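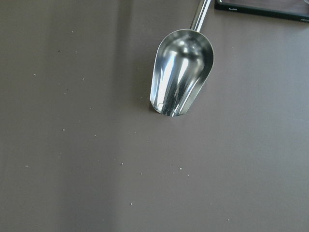 Rianne Boersma asked at the last review whether the steel scoops were worth paying for, given that the old plastic ones still did the job and cost a fraction of the price. It is a fair point and I have tried to answer it in this report, along with the usual figures.

Period covered: from the end of the last report up to May
Project: Jalomholm refill shop, dry goods counter
Funder: Hastance Small Grants

Where we are

The counter has been open on its full hours for the whole of this period. We sold 1,127 kg of dry goods by weight, mostly oats, rice, red lentils and flour. Oats are still well ahead of everything else. Sales of nuts were poor and we have cut the order.

Saturday remains the busiest day, with a queue at the scales from mid-morning. The second set of scales is on order from Van Rooij and should shorten it. Delivery has been put back twice and we have asked for a firm date.

Scoops

The plastic scoops cracked at the neck, usually in the flour and sugar bins where people push hard. We were replacing them every few weeks. Small chips of plastic in a food bin mean the whole bin has to be thrown out, and this happened with a full bin of caster sugar shortly before we changed over. The cost of that stock was not in the figures Rianne was looking at.

The stainless steel scoops have a deep bowl with an open, squared lip, and they go through the hot wash with the bin lids. None has broken so far. Two went missing in the first weeks and have been replaced from the repairs line.

There have been some complaints. A few customers find steel noisy against the bins, and one said the handle was too thin for her to grip well. We are trying a slip-on sleeve from Serkska on the scoops in the lower bins. If it survives the hot wash we will fit the rest.

Spending

The scoops and hooks came to £190, which is within the equipment line. The labels cost more than planned because the first batch smudged when wiped and had to be printed again. The difference was taken from the publicity line, as agreed by email. There is no change to the total.

Cleaning

Each scoop now stays with its own bin and is changed at the end of the day. The nut and flour scoops are washed separately and hung on the far rail. The cleaning sheet has been redrawn to show this and is kept by the sink. Gaps in the sheet were mostly on late shifts, so the closing staff have been shown the routine again.

Next period

Install the second scales once they arrive.
Decide on the handle sleeves.
Move the nuts to smaller bins.
Replace the lid on the brown rice bin, which does not close properly.

We are not asking for any further money at this stage. Receipts for the scoops, hooks and labels are attached to the claim form.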